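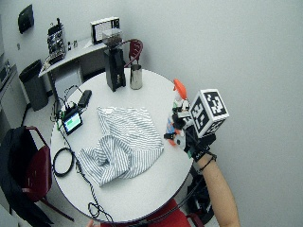 I have been trying to turn our round white table back into a coffee corner for most of April, and it keeps turning into everything else. It's the only table in the apartment, so whatever comes out of a pocket or a bag lands there. Right now the grinder and the steel milk pitcher have the back edge to themselves, over by the dark red chair, and that's my one small victory! The rest is a striped cloth in a heap, a power bank, a little toy guy in an orange cap, and so many cables. Black ones, a striped one, loops of it hanging right off the front. Also a jacket on the other chair, which I have decided to count as a hallway problem.

The cloth is the bit I go back and forth on. I bought it to go under the coffee things (thin gray-blue stripes, very pretty folded in the store) and it wrinkles if you so much as look at it. Llinos says to iron it. Llinos irons pillowcases, so you can imagine how that conversation went. I may cut it up for drying the pitcher and get a tray instead, something with a lip so the grounds stay put. I saw a nice one for 40 dollars and closed the tab, then opened it again after dinner.

Cables are next. My plan is a shoebox with a lid, on the shelf, and everything that charges gets plugged in over there — no more loops beside my breakfast. The grinder can stay put, because I use it every morning at 5 before my shift and I am not carrying it across a dark room.

If anybody has a tray they love that fits a round table without hogging it, please tell me in the comments. I still have that tab open.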